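Benches, boards and a tub of crayons

Oct 12, 2019

I said I would write up the table once it had been in use for a while, so this is that post. It cost 300 for the top and 90 for the rail, both from Forkard, and I still think the rail was a fair price. The top came already oiled. I gave it one more coat and left it overnight.

The room is long, with a pale wooden floor and a white ceiling full of strip lights. The floor looks good but it shows every bit of grit, so I sweep before I move anything. The foam blocks and the painted board live on the floor because they are too big for any shelf I own. I have tried standing them on end and they fall over. 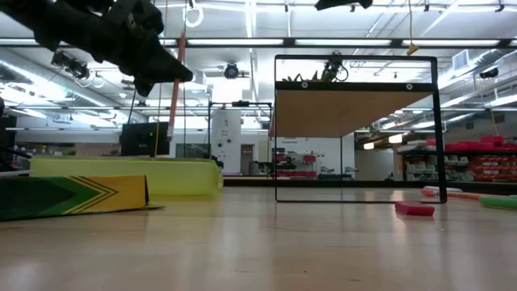

The floor, with the green chevron board and the long yellow foam block on the left.

The small stand with the black legs is square tubing. I looked at a folding one from Brurkeck and decided against it, mainly on account of the hinges. Square tubing is easy to wipe down and doesn't roll about when you carry it.

Back to the table. Wood was the right choice for me. I had a white laminate top before and it chipped along the front within a year. With wood I can sand out a bad patch and oil over it. I use 800 grit for the last pass, always going with the grain, then wipe the dust off with a dry cotton cloth.

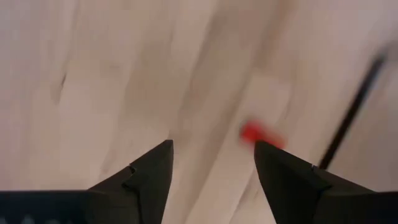 The oil is the Sirnus one in the flat tin. It smells strongly for a day, so open a window. Two thin coats are better than one thick coat, which goes sticky and picks up fluff. I expect to do the whole top again in December.

Drawing things are the other half of what goes on at this table. I keep far too many of them. Most were bought at Jasińska, the stationer's near the station, which also sells paper by the sheet and will cut it for you.
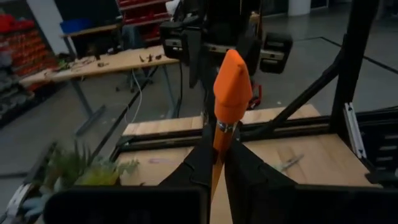

Marks on the wood are the main drawback of drawing on a bare top. Wax will usually scrape off with an old plastic card, and pencil comes up with an ordinary rubber. Colour that has got into the grain is harder. The small purple mark is one I have decided to leave until the next sanding. The fat pencil-like thing with the orange cap gives me no trouble at all.

For storage I have gone over to see-through tubs. I can tell what is in them without lifting a lid, and they rinse out under the tap. The crayons stay in their own box inside the tub, otherwise the paper sleeves get torn. Plants go up on the raised plank, out of the way of elbows. The one there now is artificial and needs dusting now and then with a soft paintbrush. 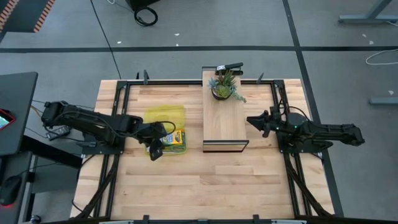 Crayons in the yellow-green tub, succulent on its plank.

Next job is a proper shelf for the paper.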